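Home | Guides | Workplace | Downloads | Contact

Guides > Automation at work > Hose joining with two arms

Jun 24, 2019, by Yulan Zeng

How to hand over hose joining to a two-arm cell

In our assembly shop at Nirkska, people joined gray hoses by hand for many years. Since April the two arms make the joint, and the operator prepares and checks. This guide is for the operators who change to the new work. Please read it one time to the end before you start.

1. Prepare the parts

Look inside each cuff and remove dust. Put apart every hose which has a bent or cracked end – the arms will not notice it, but your fingers did.

2. Set the grip

The lower gripper must hold the smooth part of the cuff, never the ribbed part. The ribs give way under the pads and the piece will turn. Keep the white connector upright with its open end free.

3. Watch the approach

Run the program Trura at slow speed and stop it before the two parts meet. The upper hose comes in at an angle, so compare the opening of its cuff with the connector from two sides. If it is more than 5 mm away from the taught point, call Xiaoyan Xu or me. Do not push the hose with your hand while the arms have power. 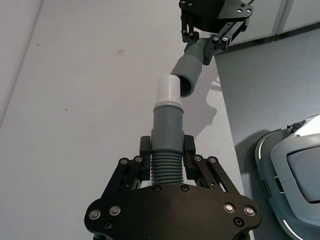

4. Make the joint and test it

Continue the program. After the arms open, pull the joint by hand and write the result in the shift book.

What changes for you

Before, one person made 448 joints in a shift, and many of us had pain in the thumb. Now the same person looks after the cell, fills the parts and decides what is good. It is less tiring for hands and more tiring for attention, therefore we change places every two hours.

Melati Lumbantobing gives the training, which takes six days. If you joined by hand before, tell her what you feel when a joint is bad. Two of our stop rules came from such talks.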